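Fruit Club: the harvesting project in pictures

Gallery | Posted 03/04/2023

Our robotics club began the year in September with a plan to build something that could play table football. By the second meeting it had become a fruit picking project, after a vote that went on longer than some of the matches would have. The team is called Condori, a name chosen in a hurry and now printed on the T-shirts.

What follows is a small selection from the 1098 pictures in the club folder. Most of the others show the inside of a sleeve, or are so dark that they might be fruit and might be a shoe. We have kept the best one and written up the rest of the work around it, in the hope that the budget people read captions.
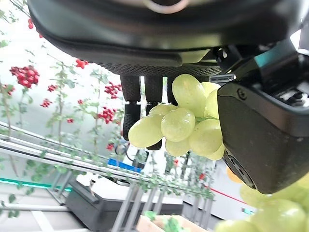 AT THE RACKS

Green grapes, held between the black fingers and the thumb. The red berries on the left belong to a different task and a different argument.

Grapes are a horrible thing to give a hand. A tennis ball is one object with one opinion about where it wants to go, and a bunch of grapes has several. Half the club wanted to hold the stalk and leave the fruit alone. The other half pointed out that our stalk finder, known as Prollent, was at that stage mainly a leaf finder. We went with the fruit.

The grip setting that came out of all this is number 287 in the log. Numbers 1 to 20 are best described as juice.

NOTES FROM THE LOG

Grip force. Set far too high for the first month by someone who had been reading about car factories. It now closes in small steps and stops when the fingers report contact, or when a member shouts, whichever comes first.

Leaves. They get everywhere, mostly between the wrist view and whatever we want it to look at. Nomalon, our planning program, used to treat every leaf as a wall and would politely refuse to move. It has since been taught to push through, and has become a bit rude about it.

Timing. We time each pick with a Timex that lives on a hook by the door, although the software records the same figure to three decimal places. The two disagree, and the watch is the one people believe.

Eating the results. Not allowed until the run has been logged. This rule was added in the third week.

COMING UP

The next job is putting fruit down again, which we had assumed would be the easy bit. Open session for new members at the usual time. Bring a laptop if you have one, and wear something that doesn't mind grape.

Back to all galleries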